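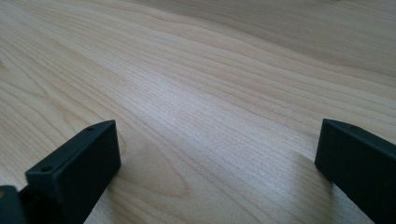

Grippers > Hand-held > Fingers and spares

Kurnico hand-held gripper: finger set, setting up and upkeep

Sold by Olano Sandoval Supplies, Bisthorpe
Page last changed 31 Aug 2020

We have sold the Kurnico hand-held gripper long enough to have opinions about it, and the maker's own leaflet has plenty of its own. Where the two disagree we say so. Read the whole page before you order spares, as a good share of the finger sets sent back to us had nothing wrong with them.

What you are buying

A pair of matt black block fingers, left and right, to fit the Kurnico hand-held body. They are plain blocks with flat inner faces and small round holes in the top. There are no pads, no ridges and no clever shaping. The leaflet calls the flat face "universal". We would call it flat. It is fine on boxes, blocks and anything else with two straight sides, and it is poor on balls, bottles and soft bags unless you add something to it yourself.

The fingers are sold as a pair only. We did try splitting pairs for customers who had damaged one side, and the results were bad enough that we gave it up. A new finger set against an old one rarely closes true, and then we get the telephone call.

In the packet:
Left finger
Right finger
Fixing screws
One hex key (throw it away and use a decent one)
Leaflet

Will it fit mine?

It fits the current body and the one before it. It does not fit the first body, whatever the leaflet says about "all Kurnico hand-held models". On the first body the mount is narrower and the finger rocks from side to side even with the screws done up hard. If you are not sure which body you have, send us a clear picture of the mount with the finger off and we will tell you. Please don't file the mount down. We have seen that done and it ended in a new body.

Setting up

Work on a flat, bare table with good light. Switch the gripper off and take the battery out. The leaflet leaves the battery step until after the screws, and we can't think why.

Open the fingers wide by hand. If they will not move freely, stop and look for grit in the slide before you do anything else. Forcing them is the quickest way to spoil the drive.

Take off the old fingers one at a time, left first. Wipe the mount with a dry cloth. Put the new finger on and run the screws in until they just touch, then leave them there. Do the same on the right.

Now close the fingers slowly by hand until the inner faces meet. Hold them shut and tighten the screws a little at a time, going from side to side. This matters far more than how hard you do them up at the end. If you tighten one side fully before you start the other, the faces meet at the front and gape at the back, and no amount of resetting in the software will cure it.

Open them again and look at both fingers side by side, low down, across the table top. The lower edges should sit at the same height. If one dips, slacken that side and do it again.

Put the battery in, switch on and run the open and close travel. The maker says 2 full cycles are enough. We run 13 before we trust the reading, and we have had bodies that looked perfect for the first few and then drifted. Make up your own mind.

Checking the gap

The gripper works out how far open it is from where it thinks shut is. So if the shut position is wrong, every reading after it is wrong by the same amount, and the display will look perfectly calm about it. The maker's "automatic zero" is supposed to deal with this. It does, provided the fingers are clean and were square to begin with. If a crumb of something is caught between the faces it will zero on the crumb quite happily.

Our way is duller. Close the fingers on a strip of ordinary paper and pull. It should drag evenly from the tip to the back. If it slides out easily at one end, the fingers are not square. Do it at three places along the face and write down what you find. Then zero it.

Looking after it

Wipe the inner faces with a dry cloth at the end of each day's use. Leave out the sprays. Most leave a film, and you will spend the next morning wondering why things slip.

Check the finger screws every 2 weeks if the tool is in regular use. The maker says every 3 months. That may be right for a tool that lives in a drawer.

Don't drag the fingers along a table. People do it without thinking when they reach for something low, and it rounds off the bottom edge. A rounded edge rides up over thin items, and then the gripper gets the blame. It does the table no good either, especially a nice veneered one.

Don't rest the tool nose down on its fingers. Lay it on its side or hang it up. The slide was not made to carry the weight of the body, and after a winter of this one customer's unit came back to us in December with so much play in it that we could rattle it like a money box.

Grease: the slide needs a very thin smear, seldom. If you can see the grease, there is too much. The "Kurnico care kit" contains a small tube of it, a cloth and a brush. We stock the kit and will sell it to you if you insist, but the tube on its own costs less and you have a cloth already.

Common faults

One finger moves and the other lags. Nearly always dirt on one side of the slide. Clean it before you order anything.

Fingers creep open while holding. Try a charged battery first. If it still creeps, the drive is worn and new fingers will not help.

Reading jumps about when the tool is still. Check the cable where it enters the body. The clip there is feeble and always has been.

Screws keep working loose. Look at the holes in the mount. If the threads have gone, it needs repair. Thread glue will get you through the day, but please tell us you have used it if you send the unit in.

Things slip out of the grip. Clean the faces, then check they are square. If both are fine, the job probably wants padded fingers. Thin rubber sheet stuck to the faces works well enough, though you will need to zero the gripper again afterwards.

Repairs

Faustino Olvera does all our gripper repairs at the Bisthorpe bench. Send the whole tool with both fingers fitted, even if you think only one side is at fault, and put a note in the box saying what it does wrong. "Broken" is not a lot to go on. He will ring before doing any work that costs money. If he finds that the fingers only wanted squaring up, he will do that and charge you return postage.

We do not open sealed battery packs, and we do not repair bodies that have been filed, drilled or glued.

Returns

Unused finger sets can come back in their packet. Once they have been screwed down we can't take them, as the screws mark the holes and the next buyer will notice. Test the fit by hand first, with the screws out, and if the finger rocks on the mount, leave it off and get in touch.

Related items
Kurnico slide grease, tube
Kurnico finger screws, bag
Cable clip, replacement (better than the original)
Rubber sheet, self-adhesive, thin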